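Talk notes – Jiahui Qiu, Saturday session, Silla gallery upstairs room

Start when the doors close. Water is on the lectern. Clicker goes back to the front desk afterwards.

## Opening

Thank the gallery. Say the talk runs to the break and questions come at the end.

Tonight's painter is Casado. Most of the audience will know the harbour pictures and not much else. Ask for hands: who has seen the late work in person? Wait for it.

## Who he was

- Trained as a sign painter. Lettered shopfronts and delivery vans before he showed anything.
- Kept the sign painter's habits all his life – enamel, flat brushes, chalk lines snapped across the support.
- First exhibition was in a hardware store. Two pictures sold, both to the owner.
- Didn't title anything until a dealer made him. The early titles are the dealer's, so don't lean on them for meaning.

## The harbour pictures

Slide: *Jistov, Low Water*.

Point out the horizon, which sits far too high. People read it as a mistake. He did it in every picture in the series, including the small studies on cardboard, so I take it as a choice. The grey is mixed from blue and a brown he bought for fence signs. No black in it anywhere. Let them look for a minute before moving on.

Slide: *Jistov, Ferry*. Same grey, thinned. Mention the scraped area at lower left where the first ferry was taken out. I used to think this was the weaker of the pair and have changed my mind.

## The notebooks

535 pages survive. Mostly colour recipes and money owed. A handful of pages are about other painters, and he's rude about nearly all of them. Read the paragraph on varnish (page 101, marked with the yellow tab). Read it slowly, it's one long sentence.

If short on time, skip to the late work from here.

## Late work

The Trondico panels, five of them. Much smaller, and painted close up, with no horizon at all. Critics called them abstract. He said they were things seen from too near. Put that to the room and leave it open.

Stress the surface: thin paint over a chalk ground, rubbed back with a rag, then a few hard strokes on top. Reproductions flatten this badly.

Next slide, no talking for a bit:

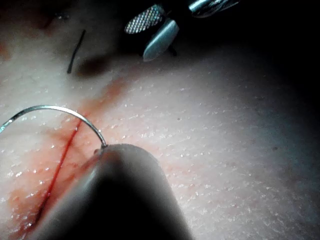
*Curved suture needle and instrument tip at a tissue surface, very close range.*

Then back to the panels. Ask what changes when there's nothing to give you the size of a thing.

## Questions

Likely ones:

- Value. I don't do valuations. Send them to the dealer's table.
- Forgeries. There are some of the harbour series. Look for black in the grey.
- Where to see the panels. Silla has them up until December, ground floor, left of the stairs.

Repeat each question into the microphone before answering. Lights up at the break.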